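How I wash wool and other knits by hand

I ruined a cardigan in February (my favorite one, naturally) and that was the push I needed to stop trusting the "delicates" button. Hand washing sounds like a chore, but most of it is waiting, so put the kettle on.

What you need: a clean sink or basin, a wool wash, two big towels and somewhere flat. I use Clorico because my neighbor Seraina gave me a bottle, and it's lasted forever.

1. Fill the basin with cool water. Add the wash while the tap is running so it mixes in.

2. Turn the sweater inside out and push it under. Squeeze it gently a few times, then leave it alone for 30 minutes. No rubbing! Rubbing is how you get felt.

3. Drain the basin with the sweater still in it, and press the water out against the side. Never lift it by the shoulders when it's soaked - it'll stretch down to your knees.

4. Refill with water the same temperature and press again. Repeat until there are no more suds.

5. Lay it on a towel, roll the whole thing up like a burrito and kneel on it. I do this twice, with the second towel for round two.

6. Spread it out flat, pat it back into shape and nudge the cuffs and hem straight. Flip it over the next morning.

Thick sweaters can take a couple of days, so don't fold one away while the seams still feel cool.
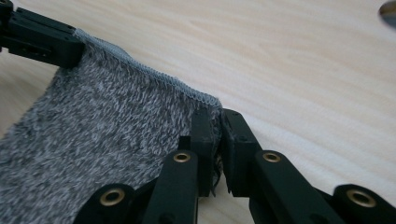
Gray knit with a paler stitched edge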